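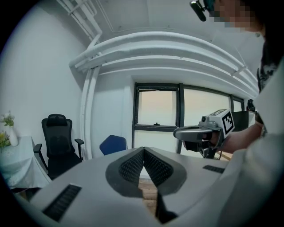 Laborbuch Zullach, September: Relativpose zwischen zwei Handgreifern

Endlich läuft die Schätzung Greifer-zu-Greifer durch, ohne dass ich von Hand eingreifen muss! Stand bisher: Jeder Greifer hat seine eigene Trajektorie aus dem visuell-inertialen Tracking, und die beiden Koordinatensysteme driften gegeneinander weg. Für einhändige Aufgaben egal, für zweihändige tödlich. Idee von Bhavana: die Marker am weißen Würfel des Gegenübers mitnehmen, sobald der eine Greifer den anderen im Blick hat. Vorderseite und Oberseite tragen je ein Muster, und wenn beide gleichzeitig lesbar sind, ist die Pose viel ruhiger als mit einem allein (die alte Kippmehrdeutigkeit bei ebenen Markern, klar, aber schön, das so deutlich in den Kurven zu haben).

Was ich heute umgebaut habe

Detektion läuft jetzt auf dem entzerrten Mittelbereich. Am Rand fällt das Fisheye-Bild ins Schwarze, dort hatte der Detektor vorher Zeit verbrannt und ab und zu Unsinn geliefert. Der eigene Greiferkörper unten im Bild wird maskiert. Maske bitte pro Gerät neu erzeugen, die von Humovach passt nicht auf unsere Schale.

Danach Faktorgraph: beide Trajektorien rein, jede Markersichtung als Kante dazwischen, robuste Verlustfunktion drüber. Fenster von 64 Bildern, Überlappung 7. Mit kürzeren Fenstern springt es an den Nahtstellen.

Testlauf 1616

Erster Durchlauf komplett ohne Abbruch. In mehr als 5 Abschnitten war der Würfel längere Zeit verdeckt, und der Graph hat die Lücken sauber überbrückt. Trinity wollte es erst nicht glauben und hat die Auswertung auf ihrem Rechner wiederholt, gleiches Ergebnis. Sehr, sehr gute Laune im Labor.

Was noch hakt:
- Zeitversatz zwischen den Geräten ist fest eingetragen. Muss als Variable in den Graphen.
- Gegenlicht vom Fenster: bei automatischer Belichtung saufen die schwarzen Felder ab. Mal mit fester Belichtung probieren.
- Transformation Würfel zu Greiferspitze stammt aus dem CAD. Procházka-Kalibrierung nachziehen, bevor wir Zahlen an Brokbridge geben.

Branch liegt auf dem Server, Konfiguration im Ordner vom Testlauf. Bhavana schaut sich den Zeitversatz an, ich mache mit der Belichtung weiter.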